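# 推积木的人：一个桌面操作数据集是怎样攒出来的

卡济米（Kazemi）实验室的操作组在格雷特维尔（Gretville）租了一层旧厂房，靠北的隔间里放着两张工位。数据采集从八月开始，到本文截稿时，入库的有效轨迹为 756 段。对做视觉语言的人来说，这个数字小得可以忽略；对做机械臂的人来说，每一段都要有人坐在那里推出来。

项目内部代号 Jukora，目标表述起来很短：给机械臂一句自然语言指令，让它在平面上把指定的积木推到指定的位置。不抓取，不翻转，不叠放，末端只有一根圆头的杆。策略网络读入图像和文字，输出杆尖在平面上的位移增量。训练方式是行为克隆，即用人的操作示范做监督信号，不设奖励函数。

负责采集流程的索达贝·巴赫拉米（Soudabeh Bahrami）原先做的是抓取。她解释换题的理由时只谈误差来源：抓取失败时，很难分清是位姿估计错了、夹爪打滑了，还是策略本身选错了接近方向。推动把自由度压到两个，高度锁死，剩下的难点集中在接触上。

“接触已经够难了。”她说。

## 平面推动难在哪里

一根圆杆推一块方积木，接触点偏离质心投影几毫米，积木就会边走边转。转到一定角度，杆会从侧面滑过去，积木留在原地，姿态却变了。人在遥操作时会不自觉地修正：推一小段，退开，绕到另一侧，再推。这种退开再绕行的动作在示范里占了相当大的时间比例，早期的模型恰恰学不会。

原因在于动作分布是多峰的。同一幅画面下，操作员可能从左绕，也可能从右绕，两种示范都正确。如果用均方误差回归，网络会输出两者的平均值，也就是径直朝积木撞过去。项目的模型负责人阿拉什·马赞达拉尼（Arash Mazandarani）在第二版里换成了离散化的动作头，把平面位移切成网格，预测类别分布再采样。撞上去的情况减少了，代价是杆尖的运动出现细碎的抖动，后来靠一次预测多步、再对重叠部分加权才压下去。

形状的选择也和接触有关。圆柱没有方向，推起来容易滚偏；立方体边长、受力面平，适合直推；星形有凹角，杆尖一旦卡进凹角，反而可以稳定地拖着方向走。熟练的操作员会主动找这个凹角，新手则不会。两类示范混在一起，模型学到的策略就介于两者之间，这一点在评测里看得很清楚。

颜色与形状的组合则服务于语言。只有一块红色积木时，“红色的那块”就足以定位，网络完全可以忽略形状词。同色成对出现以后，指令里的形状词才有了信息量，“把红星推到蓝方块左边”和“把红圆柱推到蓝方块左边”必须导向不同的动作。

## 一段轨迹的生产过程

操作员坐在工位侧面，手持一个六自由度的空间鼠标，实际只启用其中两个平移轴。控制频率为十赫兹，每一步记录图像、杆尖坐标、目标增量和时间戳。屏幕上给出指令，操作员执行，完成后踩脚踏板标记结束，系统随即给出下一条。

早期流程不是这样。最初每做完一段，操作员要把积木放回预设的初始位置，对着一张打印的布局图逐一摆正。巴赫拉米统计过第一周的工时，复位花掉的时间超过了操作本身。她随后取消了复位，上一段的终点直接充当下一段的起点。布局自然地漂移，起始状态的多样性也就有了，唯一的人工干预是积木被推到板边、杆尖够不着的时候，把它拨回中间。

取消复位带来了另一个问题。操作员习惯把积木往自己顺手的一侧推，若干段之后，大半积木聚在同一片区域，另一半板面长期无人光顾。马赞达拉尼在第一批 242 段数据上画过杆尖的占据热图，高密度区域偏向板面的一侧，模型在空旷区域里的表现明显更差，会在目标附近来回徘徊。处理办法是在指令队列里插入一类“搬运”任务，专门要求把某块积木送往访问次数最少的格子。格子的计数由后台维护，操作员并不知情。

指令的来源分两路。一路由模板生成，句式规整，覆盖所有颜色、形状和方位的组合；另一路是事后标注，把连续操作的录像切成短片，交给标注员写一句话，描述这一小段里发生了什么。后一路得到的语言更杂，有“把黄心往前顶一点”，有“让绿星离圆柱远些”，也有写错颜色的。写错颜色的约定是保留原文，另加一个校正字段，训练时只读校正字段。

切片的边界曾引起争论。按固定时长切，常把一次推动从中间截断，标注员只好写“正在推”，句子里没有终点。按接触事件切，又需要可靠地判断杆尖何时碰到积木，而杆上没有装力传感器。最终的折中是用速度：杆尖减速到阈值以下并持续若干帧，视为一个候选断点，再由标注员左右微调。

## 标定与漂移

机械臂的基座和桌面分属两套支撑结构，这在设计阶段被认为无关紧要。十月中旬，离线评测的误差连续三天缓慢上升，模型和数据都没有改动。最后查到的原因是桌脚的调平螺丝松了一圈，整块操作面下沉了不到两毫米，同时略微转动。对抓取任务来说，这点误差可能淹没在夹爪的行程里；推动任务中，杆尖与板面的间隙本来就只留了几毫米，下沉之后，较矮的积木会在杆尖边缘打滑。

此后每班开工前增加了一道检查：杆尖依次移到四个标定点，塞尺测间隙，读数填进班次表。相机外参也从每周标一次改为每班标一次，以板面上的基准标记为参照，重投影误差超过阈值就停工重标。

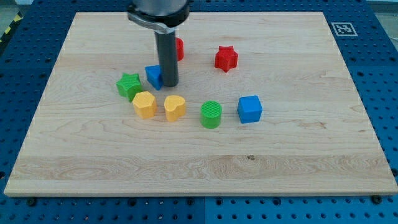
光照的问题更难处理。厂房的北窗不透直射光，但冬季下午的色温变化仍然足以让黄色与绿色在某些帧里靠近。团队试过加遮光帘，全部改用人工光源，数据确实干净了，模型却在帘子拉开时立刻退化。目前的做法是按时段记录照明条件，既不剔除也不校正，只保证各时段的样本比例大致均衡，色彩扰动留给训练时的数据增强去做。

积木本身也会变。打印件的棱角在反复推动中磨圆，底面变滑，同样的接触产生的位移略有增加。团队备有几套相同的件，按使用时长轮换，每套的编号写入元数据。马赞达拉尼做过一次对照，只用新件数据训练的模型，在旧件上容易推过头。混合训练以后，这个差距基本消失。

## 哪些数据该扔

质检环节淘汰了 189 段，未计入前述的 756 段。淘汰标准写在一页纸上，改过多次。硬性条件包括丢帧、时间戳倒退、操作员的手进入画面、指令与终态不符。软性条件只有一条：停顿过长。

停顿的判定颇费周折。操作员读指令、找目标、想路线，都会让杆静止不动。如果保留这些帧，行为克隆会把“静止”学成一种合理动作，部署时机械臂可能停在某处不再启动，因为静止画面的下一帧仍是静止画面，网络有充分的理由继续输出零。全部裁掉，又会丢失接触后等待积木停稳的那几帧，而那是有意义的等待。现行规则是只裁剪未接触阶段的静止帧，接触之后的一律保留。

失败的示范则没有淘汰。操作员推偏了、绕回来、重新推正，整段都留着。巴赫拉米在这件事上态度明确：干净利落的示范只覆盖正确轨迹附近的状态，模型一旦偏离，就进入了从未见过的区域，误差会逐步累积。带有纠错过程的示范正好覆盖了这一块。她甚至要求操作员每班留出一部分时间，由程序随机给杆尖加一个小幅的扰动，再由人救回来。

操作员对此评价不一。扰动不预先提示，推到一半忽然偏出去，手上没有任何力反馈，只能靠眼睛判断。这类任务的疲劳程度比普通推动高，排班时单次不超过二十分钟。

## 评测

评测在科科蒂茨（Kakotitz）的另一套工位上进行，硬件型号相同，桌面、照明和安装高度均有差异。分开两地是为了避免模型悄悄依赖采集环境里的细节。指令共 80 条，固定不变，不参与训练，初始布局由脚本随机生成后人工摆放。每条指令限时一分钟，超时即判失败，积木中心进入目标半径并保持两秒判为成功。

团队不愿公布单一的成功率。马赞达拉尼的说法是，数字对初始布局太敏感，目标积木周围有没有障碍，结果相差悬殊。他给出的是分类的定性结论：绝对位置类指令（推到左上角）最稳定；相对位置类（推到某块旁边）次之；涉及分离的指令（把两块分开）最差，模型常常选中正确的积木，却把另一块一并带走。

分离类的示范在数据集中占比偏低，这是模板生成时的疏漏，起初没有给这类句式足够的权重。下一轮采集会补上。同时要补的还有长指令，例如要求把所有积木按颜色排成一行。这类任务由多次推动组成，单段时长数分钟，操作员中途可能改变计划，标注也更难对齐。目前的方案是由人在执行过程中分步下达短指令，模型只负责每一步，不负责规划。

## 成本

按目前的节奏，一名熟练操作员一个班次能产出的有效轨迹，受限于注意力，而不受限于机器。第二张工位投入使用以后，两名操作员可以交替休息，但标定、质检和标注仍由同一批人承担，整体产量没有翻倍。

另一条路是仿真。组里有一个物理引擎中的同构环境，几何、视角、控制频率都对齐了，摩擦系数靠实测拟合。仿真数据用于预训练，能让模型更快学会绕行，却学不会收尾：最后一两厘米的微调高度依赖真实的摩擦，仿真里的积木停得过于干脆。因此真实数据的采集重点正逐渐转向收尾阶段，指令队列中“再往左一点”“稍微靠近”之类的短距离任务比例已经调高。

巴赫拉米手边的待办清单上还有几项：为脚踏板加防误触，更换第二工位磨损的杆尖，把班次表从纸质改为电子。采集计划排到了下一个季度，届时两张工位会改用不同颜色的板面，原有数据不再重采，只在元数据中增加一个板面字段。

（本文截稿于 14/01/2022）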